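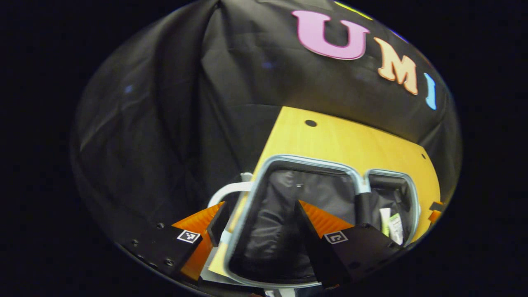 Dance Night at Plistosby: Your Questions

We're so happy you're thinking of watching the new season with us! The inbox filled up after the cast was announced, so these are the ones that keep coming back.

What is the show, exactly?
Celebrity Floor pairs 20 well-known faces with professional dancers, and every week a couple goes home. It's live, it's loud, and the costumes get bigger every year (we're still talking about the feathers from last season's finale).

Who are the judges?
Ritva Räsänen is back in the middle chair, hooray! She danced professionally before she ever judged, and she'll tell a pop star to fix his elbows without blinking. Omero sits on her left and Seltus, last year's winner, takes the third seat.

How long is each episode?
The live show runs 90 minutes. The results come later the same evening, after a short break.
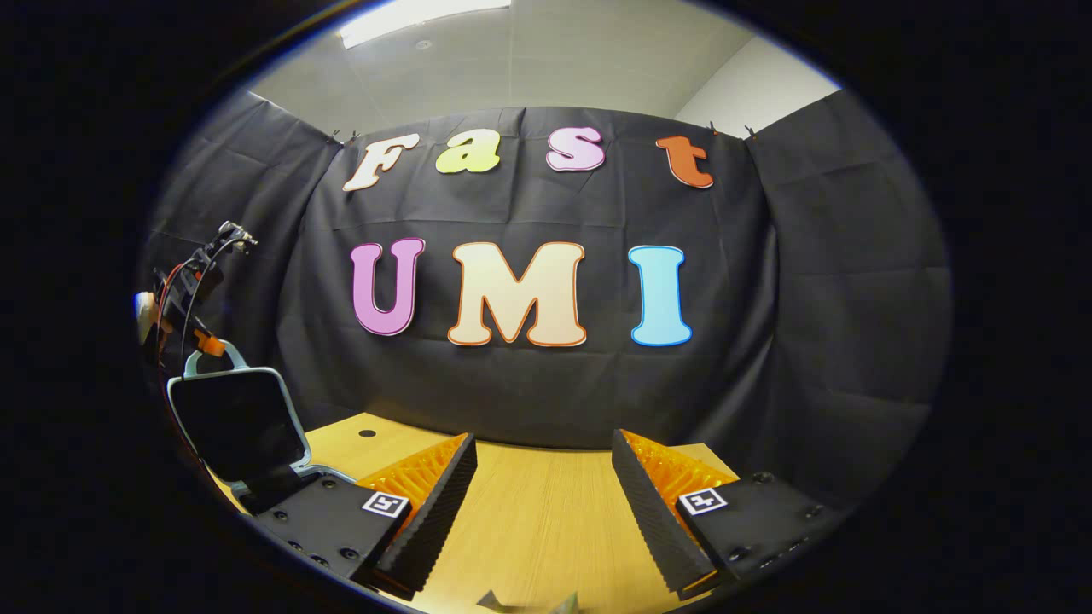 Can I vote more than once?
You get 2 votes per episode, and you can give both to the same couple. Voting opens with the first dance and closes ten minutes after the last one, so please don't wait for the replay.

Do the judges' scores matter more than ours?
They count the same. A couple at the bottom of the judges' table can still be saved by the audience, and it has happened – the Oksanen twins' brother made it to week eight that way and we screamed!

Is it true the celebrities train all day?
Some of them do. Most start in June with a few hours a week and build up once they know their partner. Several have said their feet hurt long before the first live show.

Can I come to the studio?
Yes! Plistosby Hall holds 1000 people, and tickets are free. Names are drawn before each show, and you can enter again if you miss out. Doors close at 6:30 p.m.

What happens if someone gets injured?
The couple can sit out one week and come back with their scores carried over. If they need longer, the last couple eliminated gets the call.

Get cast news and weekly results in your inbox. Enter your email to subscribe. You can unsubscribe at any time.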